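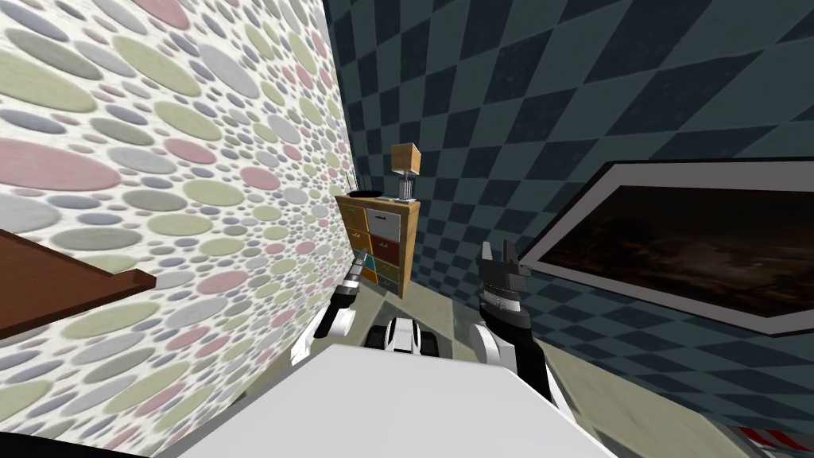 Test your gripper in an ugly room

I have spent most of the winter comparing grippers, and I want to make a case for something that sounds like a waste of render time: wallpaper. Loud, busy, tasteless wallpaper! Also table lamps, narrow gaps, dark pictures on the wall and chests of drawers painted as if six people each brought home one can.

Most of the gripper comparisons I read are done over a flat gray table with a cube on it. I like the cube too. It tells you whether the fingers close, whether the force reading means anything and whether your controller is oscillating. I ran the cube for our two candidates back in February, the Zaler and the Karaki, and they came out so close together that I could have picked one with a coin. Same success rate over 24 tries, nearly the same cycle time. I wrote "no difference" in my notes and went to get lunch.

Then Bilal Abou Jaoude, who shares the simulation machine with me, asked which of the two I would want between two walls. I had no idea. So we started building rooms in Manduma, our simulator setup, and letting it pick the wall patterns and furniture more or less at random, and I have been having a wonderful time ever since.

A small wooden chest with little drawers is a far better exam than a cube. The pulls are tiny. The drawers sit side by side in columns, so a wide finger that misses by a little lands on the neighbor's front. And when the chest stands tight in a corner, with a wall right beside it, the whole arm has to think about where its elbow goes before the fingers get to do anything. A two-armed robot makes this worse (and more interesting), as one arm ends up hugging the wall while the other has all the floor it wants. We had been scoring the two sides together. Once we split them, the Karaki looked fine on the open side and fell apart on the wall side, where its longer wrist kept running out of angle. The Zaler has fingers I find a bit stubby, but it gets its hand flat against things, and in a corner I will take that every time.

Now the wallpaper. I know the objection, and Zaid Qaisi makes it better than I do: no customer has a hallway with pastel ovals down one side and navy diamonds down the other, so why spend compute on it? He would have us model ten real kitchens carefully and stop there. I think he's right that we need the kitchens. I just don't believe they are enough. A repeating pattern seen at a steep angle goes from big shapes near you to specks at the far end, and our depth estimate loved to latch on to the wrong part of it. In plain rooms we never saw that failure once. In patterned rooms we saw it before the first coffee was finished, and it was sitting in our code the whole time.

There is a hardware lesson in it as well. We had blamed the fingers for misses that belonged to the camera. With the walls switched to plain white and everything else left alone, a good share of the Karaki's missed pulls went away — a fairly humbling morning, given that I had already drafted an email to its maker, Trarnorberg, about finger stiffness. I didn't send it. The wrist complaint stands, though, and that one I did send.

If you want to try this, keep one thing fixed while you shuffle the rest. We hold the furniture and change the walls, then hold the walls and move the furniture. Our last batch was 147 rooms, and I would happily have traded half of them for better logging, so do the logging first. Save the view from the robot's head at the start of every attempt. Score each arm by itself. Put something on top of the chest that can be knocked over, a lamp is good, and count a bump as a failure even if the drawer opens. Zaid and I still argue over that last rule. He says a brushed lampshade is a warning at most. Come and brush mine and see what my wife thinks.

What I can't tell you yet is how much of this survives on the real arms. A rendered drawer slides the way you told it to slide, and an old chest sticks in damp weather and has a pull that turns in your hand. I expect some of the Zaler's lead to shrink. The first thing we plan to run on hardware is the wall-side reach with the left arm, and Bilal has already been looking at secondhand wallpaper.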